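# Sorting Wrappers: What Goes in Which Tray?

A wrapper is a thin sheet that keeps food clean and dry. Once the food is gone, the sheet still has to go somewhere.

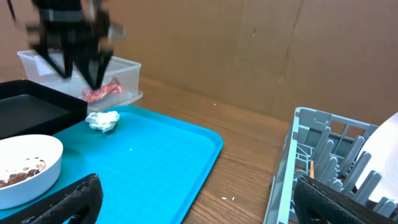
Sorting means putting things that are alike in the same place. You need a flat surface and a few trays or tubs with raised sides. The sides stop light items from sliding off. A clear tub is useful for small pieces, as you can check what is inside without tipping it out.

## Plastic or foil?

Shiny wrappers are hard to tell apart. Some are metal foil. Others are plastic film with a very thin layer of metal on one side. Try the scrunch test:

1. Squeeze the wrapper into a ball.
2. Open your hand and wait 10 seconds.
3. Look at the shape.

Foil stays in a ball. Plastic film usually springs open again, although it keeps its creases. Each crease is a place where the sheet has bent too far to go flat.

## Why creases shine

A smooth shiny sheet reflects light mostly in one direction. A crumpled sheet has many small slopes, and each one reflects light a different way. The slopes that point light toward your eyes look white, even on a colored wrapper.

## Try it at home

Collect clean wrappers until Sunday. Set out 2 trays – one for foil, one for film – and a tub for anything you can't decide on. Test each wrapper and write down the result. Ask an adult which kinds your town recycles, as the rules differ from place to place.

*Text: Helju Jankauskaitė. Checked by Urmas Org, Nevwood.*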